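Chapter 4
Stone in the Home

Most of the stone people touch in a day has been cut, ground and sealed before it reaches them. Counters, floors, windowsills and hearths all begin as rock in a hillside, and the kind of rock decides how each one wears.

Marble starts out as limestone. Deep burial heats and squeezes the limestone until its grains grow again as larger, tightly locked crystals. Clay, iron and other impurities in the original rock are drawn out into streaks, which we call veins.

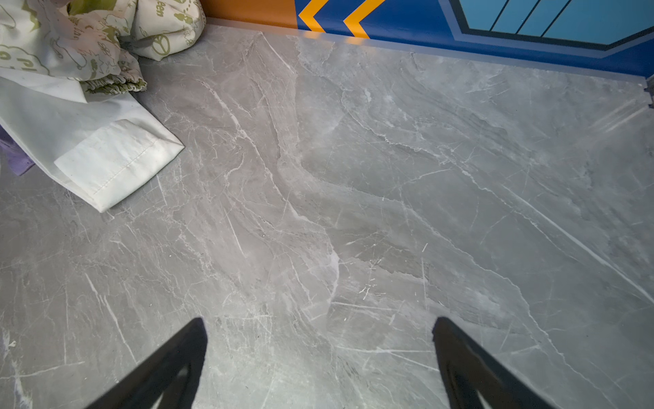
The quarry at Stiltcombe opened with 45 workers and sold nearly all of its stone to builders in Tistalcombe. Its owner, Ghislain Fraser, kept a ledger of every block. One page lists 955 slabs, graded by color and by soundness. Slabs with open cracks went to the lime kilns.

Marble is fairly soft. A steel knife will scratch it, and lemon juice or vinegar will leave a dull mark. Granite resists both. Many surfaces sold today as marble are made from other materials and only printed or tinted to look like it. Section 2 explains how to tell them apart with simple tests.

Key terms: vein, crystal, limestone, sealer, slab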